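White fuzz all over a knit armchair after wiping it down

Posted in Furniture & Upholstery, 4/12/24

lintmagnet_drostthorpe
I bought a secondhand armchair in February from the Dirkau outlet here in Drostthorpe. It's an Orketti, the rounded kind where the arms and back are all one big curve, with a tight knit cover in dark gray. I paid $132 and was very pleased with myself for several weeks.

Then I decided to clean it. There wasn't a stain. It just had that flat, shiny look on the arms where people had been resting their elbows, and I thought a wipe with a damp cloth would freshen it up. I used a white rag from the bag under the sink and some mild dish soap in water. The chair is now clean, I guess, but it's covered in tiny white bits, especially along the front of the seat and in the crease where the cushion meets the arm. The vacuum gets the top layer and leaves the rest to mock me. A lint roller went through 12 sheets and made it look like a chair that had been hit with a lint roller.

The cover doesn't come off. There's a zipper on the underside of the seat cushion but it only opens 2 inches, which seems more like a taunt than a zipper. Is the fuzz from the rag, or is the fabric coming apart? And how do I get it off without making it worse? Care tag says S-something but the rest is worn away.

sofa_so_good
Steam it. I steam everything. My sister's couch had a weird smell and I steamed it and it was fine after. You can rent one.

lintmagnet_drostthorpe
It doesn't smell. It's fuzzy.

sofa_so_good
Steam helps with that too probably

pins_and_batting
Please hold off on the steamer until you know what that tag said. If it was plain S, the maker wanted solvent cleaners only and no water, and if it was WS or SW you're fine with either. You've already used water on it, so check the arms in daylight for rings. If there aren't any, I'd stop worrying about that part and just not do it again.

Don't force the zipper. A lot of them are there for the factory to stuff the cushion and were never meant for the rest of us. I learned this with a pair of pliers and then learned how to sew a cushion shut by hand.

For the fuzz, let the chair dry all the way through first. Overnight is good, two nights if your place is damp. Then use a dry rubber glove, the ordinary dishwashing kind, and stroke the fabric in one direction with light pressure. The bits roll up into little worms you can pick off. For the crease, wrap the glove around the end of a wooden spoon. Vacuum afterward with the soft brush head, not the bare nozzle, which can pull loops up out of a knit. I'd skip those battery fabric shavers too unless you see actual pills attached to the cover. Somebody here will tell you the Maruyama upholstery foam fixes everything. I've used it. It's foam.

oldknitnewtricks
Agree with the glove, and the spoon trick is going straight into my drawer. As for whether your chair is falling apart: pull off a few bits and look at the color. A gray knit sheds gray. If every speck is white, the fabric is innocent and the rag did it.

Rags are where most people come undone, myself included, and I've been cleaning my own furniture for years with whatever came out of the rag bag. The ones I'd retire first are anything torn from a sheet or an old towel with no hem left, as the raw side snags on the texture and leaves threads behind. The white cloth bunched up against the front of this lavender-gray seat is the type I mean — look at the ragged edge along the top, right where it's pressed to the cushion. Save that one for the car. For a knit, get something with a stitched hem, wash it without fabric softener, fold it so the hem is tucked inside, and dab at the chair instead of scrubbing. Test it on the back first, down low where only the baseboard will judge you.

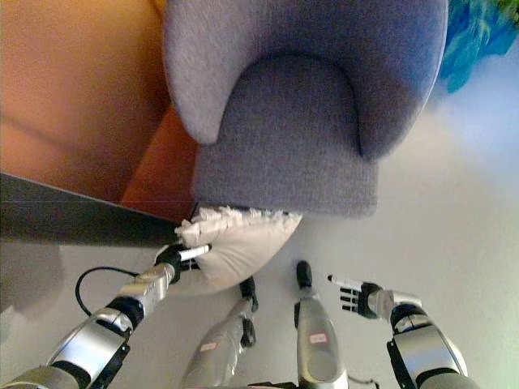
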